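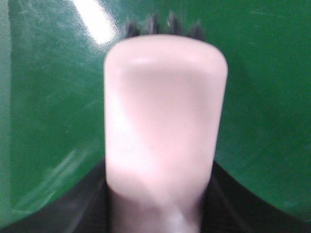 How to Work Next to a Picking Robot: Notes for the Returns Team

I wrote these notes for my colleagues at Forndale, where I lead the early shift in the returns hall. English is my third language, so please forgive me if a sentence sounds a little stiff. Since September one of our two sorting tables has a robot arm, which we call Gundelik. The other table is still done by hand. The instruction book that came with the cell is good on the electrical side but it says very little on how a person should organize the day beside it.

Before you start the shift

Read the handover sheet first. The night shift writes which kinds of items gave trouble. If you find only "all OK" on the sheet, go and ask, for it is usually written by someone who wanted to catch the bus.

Walk once around the table and look at the belt surface. Remove small pieces of tape and labels. Press the stop button, check that the light changes, and release it with the key. The key stays with the shift lead. Please do not leave it in the switch, also when you only go for coffee.

Sorting the items before they go on the table

This is the largest change for us. Before, you took an item from the tote, looked at it and put it in the right place, all in one movement. Now your work is to prepare, and the arm does the placing. Many of us found this boring in the first two weeks. I did too.

1. Open the tote and take out everything which is broken or has sharp edges. These go to the hand table.
2. Separate things that are tangled.
3. Put sets together. A dustpan and its brush must arrive in the same round, or we get two half sets in two different bins and a customer who complains.
4. Lay long items flat, with free space on both sides of the handle. The fingers need to come in from left and right.
5. Do not stack. If the table looks full, wait for the next round.

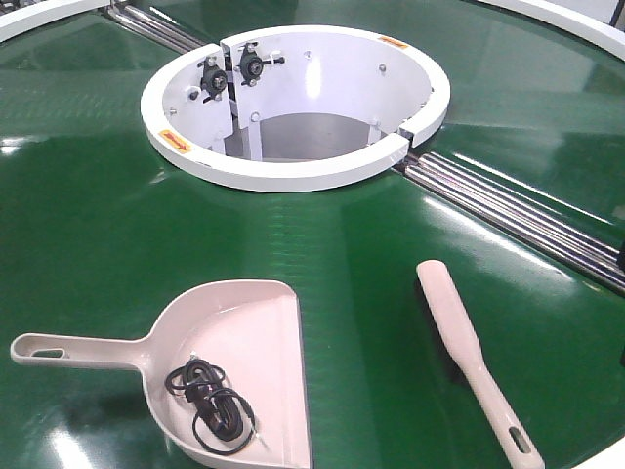 Cables need some extra words. A loose cable can catch on another item and travel with it to the wrong bin. If it belongs with another product, put both in a clear bag and close it. If you cannot say what it belongs to, give it the code for unknown parts and send it to the hand table. I know this takes longer. In one month we had 294 wrong bins, and Bradley Sugden from maintenance went through the list with me line by line; most of them were cables and small chargers.

Keep your fingers, sleeves and gloves away from the metal rollers, also when the table stands still.

When the arm stops by itself

First, read the message on the screen. Then:

Message "grip lost": the item fell. Press pause, wait for the amber light, open the gate, pick the item up and lay it again in a better position.

Message "no view": wipe the lens with the gray cloth. Do not use paper towels.

Message "force": call maintenance. Do not try to pull the item out from between the fingers, even if it looks very easy.

If the same item fails twice, take it off and do it by hand. Some people see it as a competition and try five times.

Breaks and changing places

We change places every 80 minutes. One person prepares, one watches the screen and the bins, one works at the hand table. The person at the screen gets tired faster than you would expect, although he or she is sitting. Take the full 15 minutes of break and take it outside the hall if you can.

A question I hear often is whether the hours will be cut. In our hall the target is 400 items per shift for the robot table, and the same number of people is on the plan as before. What will come next year I cannot promise, and I have said so in the team meeting. What I can do is to see that everybody learns all three places, and that the training is written in your file with your name and the date. Ask me for the form if you have not signed it yet. The forms are in the blue folder next to the time clock.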